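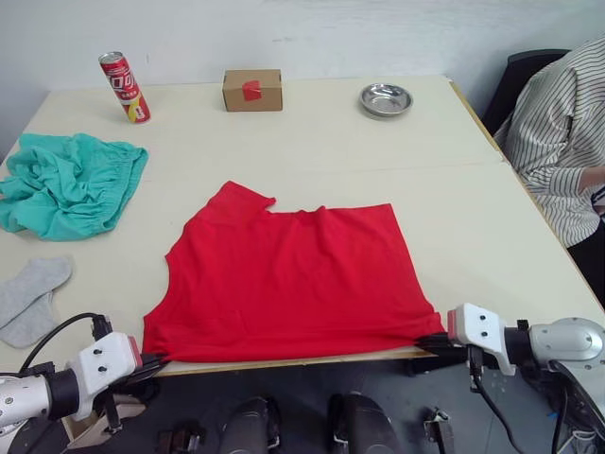 Re: [softwater] Regeneration interval on the Vundix

Ilse Weidemann wrote:
> Mine regenerates every Thursday whether it needs to or not. Counter
> shows 1,114 gallons since the last cycle. Is it safe to switch from
> timer to metered mode? Also, towels are still coming out stiff.

Ilse,

Yes, switch it. Set capacity to 2,319 gallons and reserve to 200, then leave it alone for a month. At your present setting you are using salt on a bed that is less than half exhausted.

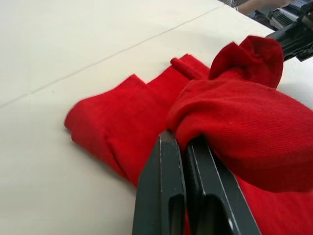
Stiffness is a separate problem, and I would check detergent dose before touching the valve. Cut it by half and run an extra rinse. Towels are poor test pieces -- the loops hide residue. Use something with a fine, even surface and a strong color, like the bright red knit on the pale tabletop, and look for dull or whitish patches after it dries. Compare against a piece rinsed in distilled water.

Da-eun Shin posted the valve programming sequence in August. Step four has a typo: hold the button until the display blinks, then release.

Reinhold Grube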